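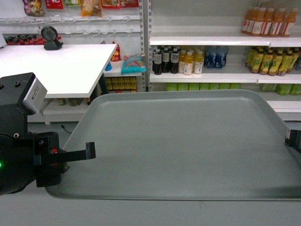

About the Clurkel Robotics Club

We're the after-school robotics club at Vodemcombe High, and we teach robots to do shop work. Fetching, stocking, carrying a tray from one spot to another without tipping it over – the jobs most people do without thinking are the ones that keep us up past dinner!

The club began with 2 students and a kit from a garage sale. We have 37 members now, from ninth grade through senior year, and you don't need to know a single line of code to join. Plenty of our best builders came in from art class or the track team, and one of our strongest programmers signed up for the snacks.

What we work on

Our big project is the practice store. It has real shelves and real products, with drinks, candy and chips, and the robot has to handle all of it. Bottles are pretty friendly. Bags are awful (they slump, they crinkle, they slide off each other), and we love them for it. Trays sit somewhere in between. A wide one needs two grippers working together, one on each side, and if one side lifts a hair early the whole thing twists. Emil Kofler runs the two-arm group and keeps the notebook of everything they've tried, which is up to its third volume.

Newer members usually start with the grippers. You learn how the fingers open and close, how close they can get to a flat panel before you should slow down, and what the padding on the inside of the fingers does for grip. It takes a beating, so checking it is part of setup for every session. After that you can move on to the wrist cameras, which Smaranda Roman's group looks after. They'd be thrilled to have more people.

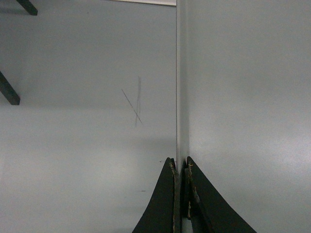
Ieva Kairys: I spent my whole first month just getting the fingers to close where I wanted them to, and when it finally worked I yelled so loud they heard me in the band room. Come to the gripper group, we're nice.

When and where

We meet after school in the old typing room, next to the gym. Sessions run until 6, later before a contest. The Moffat Challenge is the one we build toward all year, and we also bring a robot to the Fovthorpe street fair, where little kids get to drive it and are better at it than we are.

New members are welcome any time, but August is when teams get picked, so that's a great month to stop by. Dues are 20 dollars a year. If that's a problem, talk to Rodica Pană and it will be taken care of quietly. Bring closed-toe shoes and a hair tie if you need one – laptops we have.

Page updated 2 July 2020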